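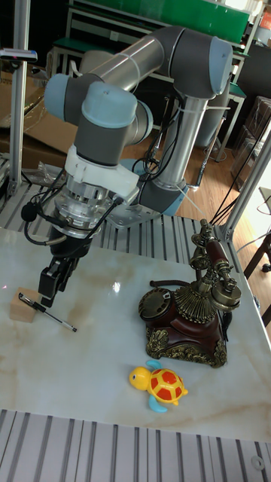 Can you find out how old a tree is without chopping it down, one reader wants to know, and does the tree mind?

Nature > Trees and Wood > Tree Rings

Yes, you can, and it doesn't do the tree much harm. First you need to know what a tree ring is.

A tree gets fatter by growing new wood just under its bark. In spring it grows quickly and the new wood is pale. In late summer it slows down and the wood is darker and harder. In winter it stops. One pale band and one dark band together make a ring, and in places with cold winters a ring usually means one year.

On a stump you count from the middle to the bark. A tree with 80 rings was a seedling when your great-grandparents were small, or before they were born. The big oak at Kurkside came down in a storm in December, and its rings went back to 1813.

Rings are not all the same width. A wide one often means a year with plenty of rain. A very thin one can mean a dry summer, or caterpillars eating the leaves. If other trees grew up and took the light, there may be 10 thin rings in a row.

For a living tree, scientists use a hollow drill called an increment borer. It takes out a thin stick of wood with the rings showing as stripes. The tree seals off the hole.

Old beams have rings too. Experts match the pattern of wide and thin rings in a beam with patterns from trees of known age. Some oaks live for more than 400 years, so one tree can cover a lot of history.

In hot places with no real winter, many trees make rings that are hard to see, or none at all.

Comments (3)

Kurkside Class 4: We counted a log at school and got two different answers. The rings near the bark are tiny.

mossy_boots: Do palm trees have rings?

Reply from Tree Rings page: No, palms grow in a different way and don't make yearly rings.

Contact us | © Badau Nature Pages | Back to top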